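노트북 배터리 11% 남은 상태로 기차에서 씀. 오타는 나중에 고칠게요. 아마 안 고침.

화요일에 Lesura 쇼룸 방문하고 왔습니다. 8월 한정으로 도입 검토 업체 대상 오픈데이를 여는데, 우리 쪽에서는 저 혼자 갔고요. 검토 대상은 Nurov 패키지. 양팔 로봇 본체에 시뮬레이터, 원격 조작 소프트웨어, 교육까지 묶어서 파는 상품입니다. 본체만 따로는 안 판다고 함. 이건 뒤에서 다시.

도착은 9시 반. 접수대에서 이름표 받는데 회사 이름이 틀리게 찍혀 있었음. 그냥 달고 다녔습니다. 참석자 29명. 생각보다 많았고 물류 쪽 사람이 절반은 넘어 보였어요. 나머지는 학교, 연구소, 그리고 저처럼 소규모 포장 대행하는 곳.

첫 순서는 Domingo Paredes 씨 발표. 영업 총괄이라는데 슬라이드 넘기는 속도가 너무 빨라서 메모를 거의 못 했습니다. 건진 것만 적으면:

패키지는 2종. 기본형이랑 확장형. 차이는 시뮬레이터 동시 접속 수, 그리고 교육이 현장 방문이냐 원격이냐. 로봇 자체는 똑같음. 그리퍼도 똑같음. 그럼 가격 차이가 왜 그렇게 나냐고 누가 물었는데 대답이 길었고, 결국 라이선스 비용이라는 얘기였습니다.

장면 라이브러리에 지금 2347개 배치가 들어 있음. 배치라는 건 책상 하나에 물건 올려놓은 상태 하나를 말하는 것. 방 모양 바꾸고, 탁자 바꾸고, 물건 섞고. 연말까지 4000개로 늘린다는데 저는 개수보다 우리 물건을 넣을 수 있는지가 궁금했습니다. 넣을 수 있답니다. 3D 모델을 우리가 준비하면 무료, 그쪽에 맡기면 품목당 비용. 금액은 견적서에 따로 준다고 해서 아직 모름.

발표 끝나고 커피. 커피는 괜찮았어요. 쿠키는 금방 없어짐.

그다음이 본론인 체험 시간. 조를 나눠서 시뮬레이터 먼저, 실물은 오후에. 우리 조 담당은 Comfort Amissah 씨였는데 이분이 설명을 제일 잘했습니다. 질문하면 일단 화면부터 띄움. 말로 때우지 않음.

시뮬레이터는 로봇 시점으로 봅니다. 내 몸통이 화면 아래에 깔리고 양쪽으로 팔이 나가 있는 식. 처음엔 좀 어지럽고, 3분쯤 지나면 익숙해집니다. 조종기 두 개로 양손을 따로 움직이는데 손목 비트는 동작이 생각보다 헷갈려요. 저는 오른손으로 컵을 집으려다 두 번 연속 왼손을 움직였음. 뒤에서 누가 웃었고요.

기본 연습 장면 중에 탁자 정리 과제가 있습니다. 우리 조가 제일 오래 붙잡고 있던 것.

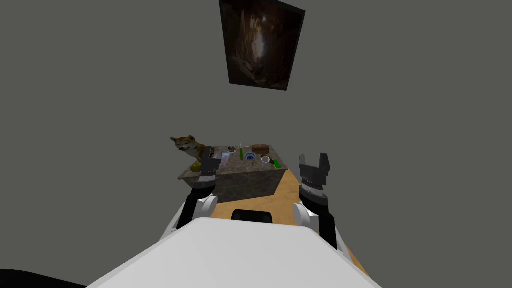 탁자 정리 과제의 시뮬레이터 화면. 돌 무늬 탁자 위에 빵, 컵, 초록색 병, 왼쪽 끝에는 시바견처럼 생긴 개.

개는 집는 대상이 아니랍니다. 건드리면 감점이래요. Amissah 씨 말로는 현장에서 피해야 하는 물체를 연습시키려고 넣은 거고, 다른 장면에는 화분이나 램프가 같은 역할로 들어간다고. 우리 조에서는 두 명이 감점당함. 저 포함.

난이도는 물건마다 차이가 컸습니다. 빵은 쉬움. 덩어리가 크고 좀 비껴 잡아도 들립니다. 키 크고 가는 병은 손가락 벌린 폭 중앙에 제대로 안 들어오면 바로 넘어감. 넘어진 병을 다시 세우는 게 제일 어려웠어요. 납작한 물건도 고역. 손가락이 탁자 면에 닿으면 경고음이 나는데 그 소리가 꽤 큽니다. 끌 수 있냐고 물었더니 음량 조절은 되고 끄는 건 안 된다고.

그리퍼는 두 손가락짜리 평행형. 우리가 다루는 게 대부분 종이 상자라 이걸로 충분할 것 같긴 한데, 비닐 파우치는 걱정됩니다. 시뮬레이터에서 비닐을 해볼 수 있냐고 물어봤습니다. 답은 "가능은 한데 권하지 않는다". 흐물거리는 재질은 계산이 실물하고 차이가 난대요. 이건 솔직하게 말해줘서 오히려 점수 줌. 카탈로그에는 그런 얘기 한 줄도 없거든요.

화면 품질 얘기. 조명이랑 물체 질감은 보기 좋은데 깊이감이 문제였습니다. 모니터로만 보면 손끝이 물건 앞인지 뒤인지 구분이 잘 안 됨. 헤드셋 쓰면 낫다고 하는데 체험용 헤드셋이 모자라서 저는 5분밖에 못 써봤어요. 5분 써본 소감은, 확실히 낫다. 근데 안경 위에 쓰면 코가 아픔. 그리고 헤드셋은 패키지에 미포함. 이걸 왜 발표에서 안 말했는지.

팔이 어디까지 닿는지도 좀 봤습니다. 몸통이 고정이라 탁자 뒤쪽 물건은 자세에 따라 안 닿을 때가 있고, 그럴 땐 반대쪽 손으로 끌어다 놓고 집어야 함. 잘하는 사람은 이걸 자연스럽게 하더라고요. 옆 조에 있던 Delia Herrera 씨, 대학 실습실 운영하신다는 분인데, 첫 시도에 과제를 끝냈습니다. 비결 물어보니까 학생들하고 게임을 많이 한다고.

기록 기능. 조작한 건 전부 저장되고 다시 돌려볼 수 있습니다. 실패한 구간만 잘라서 보는 것도 됨. 내보내기 형식은 두 가지인데 이름을 메모를 못했네요. 나중에 메일로 확인 예정. 저장 위치는 기본이 그쪽 서버고, 사내 서버로 돌리려면 확장형이어야 합니다. 우리는 고객사 제품을 다루니까 이 부분이 꽤 큽니다. 기본형으로 가면 보안 담당이 분명히 뭐라고 할 것.

점심은 도시락. 옆자리에 Ulises Medina 씨. Paltex에서 오셨고 이미 작년 버전을 쓰고 있대요. 사용자 얘기를 들을 수 있어서 사실 이날 제일 수확이 컸던 게 점심시간이었습니다. 들은 것 정리:

설치는 하루면 됐다고. 대신 바닥 수평 맞추는 데 반나절을 더 씀. 우리 창고 바닥 생각하면 벌써 머리 아픔.

시뮬레이터로 먼저 연습한 직원이랑 바로 실물 잡은 직원이랑 첫 주에는 차이가 컸는데 한 달 지나니까 비슷해졌답니다. 그래도 첫 주에 그리퍼 안 부러뜨린 것만으로 본전이라고.

그리퍼 손가락 패드는 소모품. 생각보다 빨리 닳는대요. 여분을 처음부터 넉넉히 주문하라고 두 번 강조하심.

고객 지원은 메일은 느리고 전화는 빠르다. 전화로 하라고.

작년 버전에서 불편했던 게 장면 불러오는 시간이었는데 오늘 보니 많이 빨라졌다고 함. 저는 비교 대상이 없어서 모르겠지만 체험할 때 기다린 기억은 별로 없네요.

오후는 실물. 인원이 많아서 한 사람당 돌아오는 시간이 짧았습니다. 줄 서 있는 시간이 더 길었음. 실물 담당은 Edeltraud Stüber 씨, 정비 쪽 책임자. 비상정지 버튼 위치부터 세 번 복창시키고 시작했습니다. 좀 무섭지만 이런 분이 교육하러 오면 안심이 될 듯.

실물 느낌은 시뮬레이터보다 반응이 약간 늦습니다. 체감상. 조종기를 멈춰도 팔이 조금 더 가요. 시뮬레이터에도 지연 설정이 있어서 비슷하게 맞춰 연습할 수 있다고 하는데, 오전에는 그 설정이 꺼져 있었던 것. 켜놓고 체험시켰어야 하지 않나 싶네요. 오전에 자신감 붙었던 사람들이 오후에 다들 당황함.

저는 종이 상자 하나를 옮겨봤고 성공. 두 번째 상자는 모서리를 찌그러뜨렸습니다. 힘 조절 단계가 있는데 기본값이 우리 상자 같은 얇은 재질에는 센 편. Stüber 씨가 단계 낮춰주니까 괜찮았어요. 이 설정을 작업자마다 따로 저장할 수 있냐고 물었더니 계정별로 된다고. 굿.

소음은 옆에서 대화 가능한 정도. 측정기는 안 가져가서 수치는 없음.

마지막 질의응답은 30분 예정이 한 시간 됐습니다. 대부분 가격이랑 보증 얘기. 기억나는 것만.

보증은 본체랑 팔은 포함, 그리퍼 패드는 제외. 떨어뜨린 건 당연히 제외.

본체 없이 시뮬레이터만 구독할 수 있냐는 질문에 현재는 없음, 검토 중. Herrera 씨가 학교는 그게 제일 필요하다고 꽤 강하게 얘기하셨고 Paredes 씨가 받아 적었습니다.

기존에 쓰던 Li 컨베이어랑 연동되냐는 질문. 신호 주고받는 정도는 되고, 위치 맞춰서 움직이는 건 별도 개발. 우리도 Li 쓰니까 이건 견적 받을 때 꼭 물어봐야 함. 별도 개발이라는 말이 제일 무서움.

한국어 메뉴는 있습니다. 번역이 군데군데 어색해요. "잡기 놓음 취소"라는 버튼이 있는데 뭘 취소하는 건지 끝까지 몰랐음.

팀에 공유할 제 의견은 이렇습니다. 시뮬레이터는 교육용으로 좋음. 신입한테 바로 실물 맡기는 것보다 훨씬 마음 편할 것 같고, 우리 상자 모델 몇 개만 넣어도 쓸모가 있을 듯. 비닐 파우치 라인은 보류. 가려면 서버 문제 때문에 확장형인데 그러면 예산을 다시 짜야 합니다. 헤드셋 별도, 패드 별도, 컨베이어 연동 별도. 별도가 많아요.

샘플 상자 보내면 그쪽에서 모델로 만들어서 시험 장면 하나를 무료로 돌려준다고 합니다. 오픈데이 참석 업체만. 이건 일단 신청해놨어요. 창고팀은 제일 많이 나가는 상자 두 종류 골라서 제 책상에 올려놔 주세요. 접지 않은 걸로, 테이프 붙이지 말고요.

받아온 카탈로그는 두 부인데 한 부는 커피 쏟음. 멀쩡한 쪽은 회의실에 두겠습니다. 견적서 오면 이 글 밑에 이어서 쓸게요. 배터리 3%.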